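Archivo > Relatos > Breves

La mesa de reparto

El procedimiento Wustivell ocupaba 7 páginas y regulaba el traslado de una vajilla desde una mesa preparada hasta su posición definitiva. La empresa Wotier lo había redactado para mudanzas de restaurantes. Yo lo apliqué en casa, un sábado, después de que mi hermana se llevara su mitad de los muebles.

El primer apartado exigía dividir la superficie con cinta de enmascarar y asignar a cada celda un destinatario. Las anchuras no tenían que coincidir. La cinta debía adherirse en seco, sin estirarla, y presionarse con el canto de una regla. El texto admitía desviaciones leves siempre que las celdas siguieran siendo identificables.

El segundo apartado trataba del inventario. En el cuaderno figuraban más de 100 piezas, casi todas de la casa Wadamik, compradas por nuestro padre cuando el almacén Fallahi liquidó existencias. La columna izquierda correspondía a mi hermana y la derecha a mí. Para la columna central, el procedimiento preveía la categoría «sin asignar», con un plazo máximo de permanencia que el impreso dejaba en blanco.
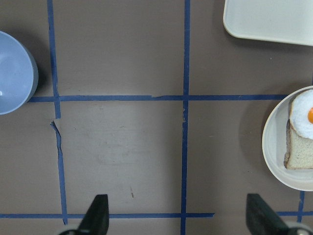

El reparto avanzó sin incidencias hasta media tarde. Las fuentes grandes se adjudicaron por antigüedad y las tazas, por estado del asa. Mi hermana dictaba por teléfono y yo anotaba. Al final quedaron las piezas que ninguno de los dos quería pedir en primer lugar: el cuenco azul claro, a la izquierda, con el borde casi tocando la cinta horizontal, y el plato blanco redondo, en el lado contrario. La cinta azul oscuro se había rasgado un poco por debajo de uno de los cruces y levantaba una lengüeta pálida. Consulté el apartado cuarto. Una línea interrumpida conservaba su validez si ambos extremos permanecían pegados.

Comuniqué a mi hermana la posición del cuenco. Preguntó si estaba en su lado. Respondí que sí. Preguntó quién lo había puesto ahí.

El cuaderno no recogía ese dato. Nuestro padre desayunaba en ese cuenco y lo dejaba después en cualquier parte — en el alféizar, sobre la lavadora, una vez dentro del buzón. El inventario le atribuía un valor de 3,000 pesos, cifra copiada de una factura que incluía otros artículos y que, por tanto, no servía como referencia.

— Déjalo donde está — dijo ella.

Anoté la instrucción en observaciones. El procedimiento pedía retirar la cinta al terminar, tirando despacio y en ángulo bajo, y limpiar los restos de adhesivo con un paño. Retiré la vertical de la derecha. Las demás siguieron en la mesa. En la casilla del plazo escribí «julio», sin indicar el año, y cerré el cuaderno.

Relatos recientes
El peso de las persianas
Manual para una escalera interior
Acta de entrega de llaves
Inventario de un cuarto de costura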